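Bread goes stale or moldy before I can finish it, what am I doing wrong?

Posted by crumbcounter7 in Kitchen & Pantry
1,662 views

Hi all! I live by myself and I've gotten into the habit of buying a big round-ish loaf from the bakery on Valdovinos (the street, not the restaurant) every Monday after work. Day one it's amazing. Day two, still good toasted. By Thursday it's either a brick or it has a fuzzy green spot on the bottom, depending on how I stored it. I've tried the paper bag it comes in, a plastic bag with a twist tie, and the fridge, which my mother swears by and which made it taste like cardboard.

I don't have a bread box. I don't have a ton of room for one either, but if that's really the answer I'll make room. I do have a decent freezer drawer. I also leave it sitting out on the counter for a good while when I'm cooking, so maybe that's part of it?
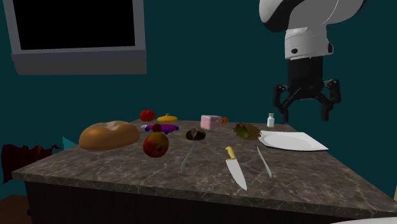

Big loaf at the left, red pepper just behind it.

What I'd love to know: is there a way to get a whole loaf to last one person a week without it turning into croutons? And is the fridge thing just a myth? Thanks in advance, I'm tired of feeding my paycheck to the trash can.

Posted by okness_baker
Voted most helpful

The fridge is your problem, or one of them anyway. Cold (but not freezing) temperatures make the starch in bread firm up faster, so it goes stale in there quicker than it would in a cupboard. Your mom isn't completely wrong though! The fridge does slow down mold, so if you live somewhere sticky and humid and you toast every slice, you can get away with it. For eating it untoasted, skip it.

What I do with a big crusty loaf, and I've been doing this since I moved to Okness and the nearest good bakery got a lot farther away:

Let it cool all the way if it's still warm when you get it home. Warm bread in a closed bag sweats and that's how you get the fuzzy bottom.

Cut it in half. Just straight down the middle. One half stays out, and I set it cut side down on a board with a clean dish towel over the top. The crust stays crusty and the inside dries out slower than you'd think.

Slice the other half the same day and freeze it. Lay the slices flat on a tray first, then bag them once they're hard, otherwise they stick together and you end up prying at them with a butter knife at 6 in the morning (ask me how I know). Squeeze the air out of the bag.

Toast from frozen, no thawing. It takes a bit longer than fresh and I promise you will not be able to tell.

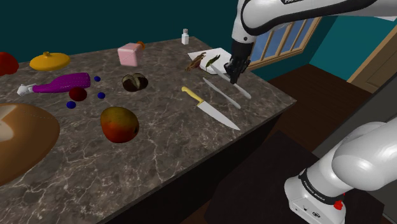
The knife matters more than people think, too. A smooth blade squashes a crusty loaf and you wind up with these wedge things that are thick on one end and see-through on the other, and the thin part burns in the toaster. Get a long serrated one. Mine is a cheap Disar from the grocery store and it's still going strong. Saw gently and let the teeth do it, don't push down.

If the half you left out gets hard anyway, run the crust quickly under the tap (yes, really, just the crust) and put it in a 350 degree oven for 7 minutes or so. Comes back nearly like new, but only for that one meal. By bedtime it'll be harder than it was before, so heat just the piece you're going to eat.

Posted by porchlight_1634

buy a smaller loaf lol

Posted by toastandjam

I agree with most of the long answer but I'm going to stick up for the bread box. I got a Folumitz one, enamel with a wood lid, for 15 bucks at a yard sale, and my sourdough lasts a good five days in it. It sits on top of my microwave so it didn't cost me any counter space at all. Two things, though. Wipe it out every time you finish a loaf, crumbs and all, because old crumbs grow mold and pass it right along to the new bread. I use a splash of white vinegar on a rag and leave the lid off until it's dry. And don't keep it by the stove or the dishwasher.

Also, sourdough keeps longer than plain white bread, so if your bakery makes one, try switching. And if you see a green spot on a soft loaf please don't just cut around it, toss the whole thing. I used to cut around it and my sister still gives me grief.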